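3.2 Who gets hired as a commentator

Chunhua Cao – 22 January 2018

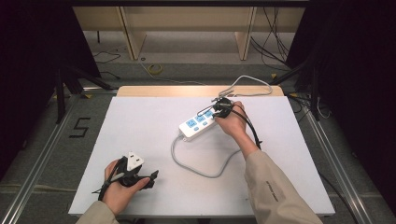
I started with the hiring announcements that TV news channels put out when they sign a new pundit. My pile had 600 of them, and I read every one (twice, in July, with the windows open). What I wanted to know was pretty simple: does the channel talk up the person's old job, or how they come across on air? The old job won easily, in 90 percent of them. Vidar Solberg coded the same pile without seeing my notes and we mostly agreed – our fights were over former mayors.

Figure 4. Power strip and cord on a white board.

I left out guest hosts, who get a different kind of write-up. Section 3.3 takes up the quotes.

Recent items
Lolley and the late bulletin
Tuva Løken: Who writes the press release?
Local radio after Prestar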